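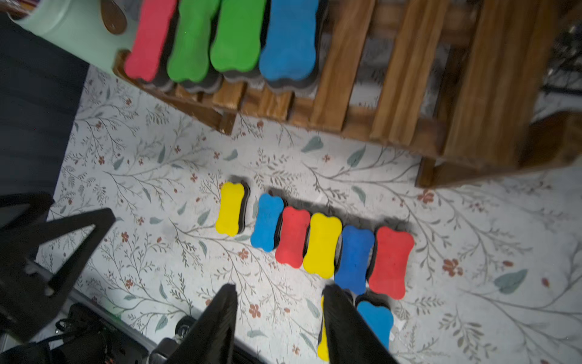

Figure 3. Wrist camera view, finger comparison test with foam erasers.

Search the manual Go

Section 3: Comparing finger sets

Reading time: 3 min

Use this procedure to compare the Plerkow standard fingers with the Fitberg narrow fingers on the same arm. The test pieces are bone-shaped foam erasers with a colored top on a black base.

1. Set the pieces upright in a row on the floor, long sides together, as in Figure 3. Leave a small gap beside one end piece.
2. Place more pieces on the raised rack.
3. Open the Ospina controller and load grip profile 16.
4. Jog the arm until both fingertips show in the wrist camera view.
5. Pick the end piece with the gap first. Grip at the pinched waist.
6. Pick the closely packed pieces. Log each attempt as clean, dragged or missed.
7. Repeat on the rack with the same profile.
8. Power down, change the finger set and start again at step 3.

Note: Pieces on the rack may look blurred in the wrist view. Do not refocus between finger sets.

Note: The log holds up to 418 attempts. Export it before the second set.

CAUTION: Keep cables clear of the fingers and the arm housing before jogging. If error 183 appears, stop and home the arm.

Related items
Mounting the wrist camera
Grip profiles on the Ospina controller
Brornosgate log export
Error codes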